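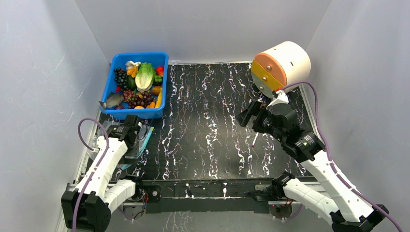 Blue bin with the grapes and garlic in it, October

Fulley Predictor League, minutes of the October meeting
Typed up by me, Keerthana Rai, from notes I can only half read, so shout if I've got you wrong.

We got going just after 7.30pm. Lorraine Nuttall was in the chair and kept us moving, mostly. Last month's minutes went through with one change: I'd put down that the joker round doubles your points for the whole weekend, and it only doubles them for one match. Sorry to everyone who planned around that!

Entries
We have 66 players signed up this season, which is our best yet, and 52 of them got their picks in for the last round. Lorraine wants to know what happened to the rest. I said I'd send a reminder the evening before each deadline and we'll see if it helps. A couple of people asked whether they could phone their scores through instead. Agreed yes, as long as it's before kick-off and they ring me and don't leave it as a message.

The late goal business
This took up most of the evening. You'll remember the cup tie that finished level and went to extra time, and half of us had predicted the draw. The rules sheet says "final score", and there was a long and fairly loud discussion over what final means. I was on the side of the 90 minutes (I'd picked the draw, I admit it). Lorraine read out the old rules from before I joined, which say 90 minutes plus stoppages, and that settled it. Points will be put right in the table, and the wording gets changed to "score at the end of normal time" from now on. Penalties count for nothing unless it's a bonus question.
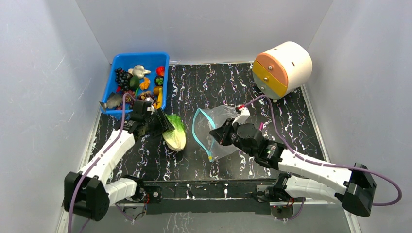
Then we did the bonus questions for the Christmas fixtures. First goalscorer stays in, everybody likes that one. Number of corners is out, because I can't find the same figure in two places and I'm fed up of the emails. We're trying "which team will be top on New Year's Day" instead, worth up to 60 points depending on how early you answer. I'll draw up the sliding scale and send it round.

Predictions for the next round
We went round the room for a bit of fun, no points. Nearly everyone fancies the home sides. Lorraine is going for three away wins and wouldn't be talked out of a single one of them. I've gone for a goalless draw in the early game, and got laughed at, but it's written down now so we'll see!

Money
Subs stay at 2 pounds a month. Prizes as last year, with a small one added for the best single round, so people who've had a bad autumn still have something to play for. Still owed by a handful of you, and I do have the list.

Any other business
Can we please have team names settled before the next round. There are two lots calling themselves the Offside Trap and I keep giving one the other's points.

Lorraine to check the room for next month. Finished at 9.15pm.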